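Garar Project: Progress Report to the Sestness Fund
Submitted from Enddale, 3/18/20

Summary

Spending is behind plan, the work is slightly ahead of it, and we would like permission to move £4,000 from one line of the budget to another. Readers who are short of time may stop there. The form asks for more, so more follows.

Equipment

The grant was split 65 per cent for equipment and 35 per cent for everything else, "everything else" being a category in which we placed wages, travel, insurance and hope. At the time we expected to buy a robot arm in the first period and spend the rest of the year getting it to handle clothes. We have not bought the arm. We have three quotations for one, all of which leave out something we would have thought belonged to an arm, such as the cable or the thing it stands on.

What we did buy was hand-held grippers. They cost far less than the arm, go into a bag and can be used in an ordinary home by someone who has had a morning's practice. The first set came from Živković on the promised day, an event so unusual in our purchasing records that we checked the delivery note. The second order took longer and arrived with the instructions for a different model. Both sets are now in use on the clothing tasks, where folded and rolled garments are handled on a dining table. 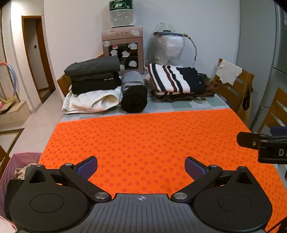 Does the project still need to buy a robot arm this year?

We think it does, but later than planned. The hand-held grippers give us recordings of how the job is done by people, and the arm is needed only when we start testing what has been learned from them. Ordering in August would be soon enough and would save us paying to store it.

Storage deserves a word of its own. The original budget assumed the arm would live in our Enddale workshop at no cost. The landlord has since read the lease more closely than we had, and anything bolted to the floor now brings a separate charge and a visit from a surveyor. We have put this under "site costs" and would ask the Fund not to look for it under "equipment", where we first put it by mistake.

Running costs

These are the lines we got wrong. We budgeted for the grippers and forgot nearly everything that wears out on them. Finger pads are sold in packs that contain one fewer than is useful. Screws work loose and are replaced from a tin. Mounts crack. Chargers go home with people. No single item is large, and for that reason they were left out of a spreadsheet that has a whole tab for the arm's paint finish.

We also underestimated travel. Homes are where the clothes are, and homes are spread across the district with little thought for our mileage rate. Grouping visits by area has helped. The weekly van hire was cancelled once we admitted that the kit fits in a small car with the seats folded down. 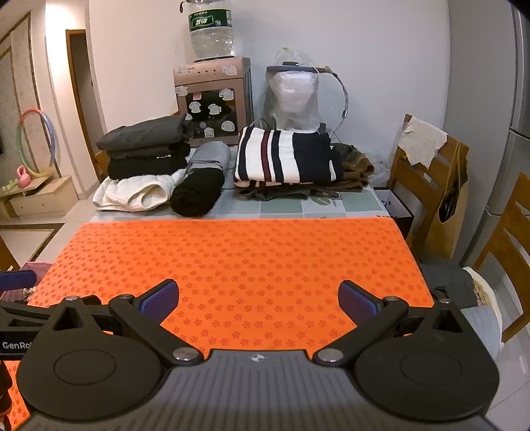
Photo: Garar Project, Enddale

Request to move funds

We ask the Fund to agree that £4,000 be moved from the arm purchase to spares and servicing. The cheapest of the three quotations would still be covered after the move. The middle one would be covered if we did without the extended warranty, about which the supplier speaks very warmly. The dearest was never likely, though its brochure was the best.

If the Fund prefers to leave the budget as it stands, we can go on until the end of the present period by sharing pads between the two sets. It will slow visits down, and there will be some unpicking of glue.

Plans for phase 2

Phase 2 adds towels and bedding. Bedding needs a larger table than most people own, and we are pricing a folding one. Please do not confuse this with the folding budget, which is for folding.

We intend to place a single order for spares to last the whole phase, and have asked Živković for a price on that basis. Their first reply quoted for a single spare. A corrected figure has been promised and will be sent on with the next claim form.

Attached: spending to date, the three arm quotations, revised equipment list. The mileage log will follow when the last driver hands it in.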